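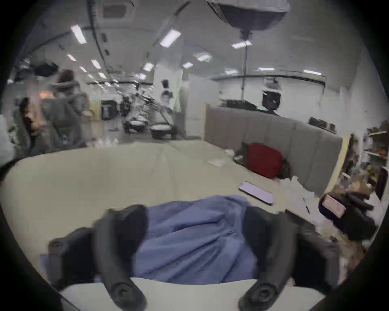 A blue cloth on a shared table at Sasgate, with papers and a pen at the right-hand side.

The shared table is the least specified item in most open offices. Chairs are bought against a standard and lighting against a calculation. The table is bought by length, and its storage is left for later.

Qiuyue Wei plans interiors for Briem, a firm that refits leased floors, and her survey of the Sasgate site began with what people put down. Paper came first. Pens, wrappers and bags followed. Cloths were recorded separately because they travel: one is taken out to wipe a surface, dropped, and left in a heap until the surface is needed again.

Her method is plain. Each table is logged at 2 fixed times over 27 working days, and every object is assigned to one of four classes — in use, waiting, stored, or abandoned. Waiting items are the difficult class. A notebook left at an angle with a pen close by may be needed in ten minutes or next August.

The Sasgate tables are pale, which helps with the log and does little for the users, who see every crumb. A padded partition behind a table absorbs some speech. It also gives people something to lean a cushion against, and the depth behind the cushion is then lost to work.

Briem's recommendation is a clear strip 80 cm deep along the seated edge, with open shelving at the end of the table. Boxes go on the shelves. Cloths get a rail, fixed low, within reach of a seated person. Wei prefers a rail to a drawer, as a folded cloth in a drawer tends to be replaced by a second cloth on the table.

The revised layout goes to the Ginosmont floor next, where the tables are narrower and the rail will have to be mounted on the end panel.

Related
Plararik shelving: load tables and fixings
Partition heights and speech privacy
Who owns the shared drawer?
Task lighting under a low ceiling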